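How to Set Up Your Provider Profile in the Tetis Directory

Chiropractors, physical therapists and other licensed providers can list a practice in Tetis at no charge. Setup takes one sitting if you have your paperwork ready. These steps apply to the version of the site updated 11/16/25.

What you need

Your state license number and its expiration date
Proof of malpractice coverage
Your office address and a phone number patients can call
A short biography, 200 words or less

Step 1. Create the account

Go to the sign-up page and choose Individual Provider. Use an email address you check every day, as the confirmation link expires overnight. Group practices such as Thibodeaux Spine and Wrist should choose Clinic and add each provider afterward.

Step 2. Enter your license

Type the number exactly as it is printed on your license, including any letters at the front. If you are licensed in more than one state, add each license on its own line.

Step 3. Write the biography

Say what you treat and how a first visit goes. Leave out prices and promises about results. The box holds 700 characters on phones before patients have to tap to read more, so put your main conditions first.

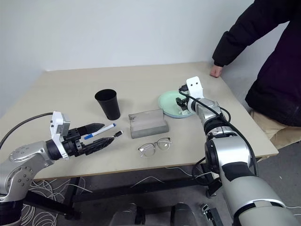
Step 4. Set your hours and visit types

Mark each day as office, video or closed. If you see patients at a second location, such as our Naltport listings often show, enter separate hours for it.

Step 5. Submit for review

Press Send to Review. You can still edit your hours while you wait, but changing a license number starts the review over. When the profile is approved, you will get an email with a link to your public page.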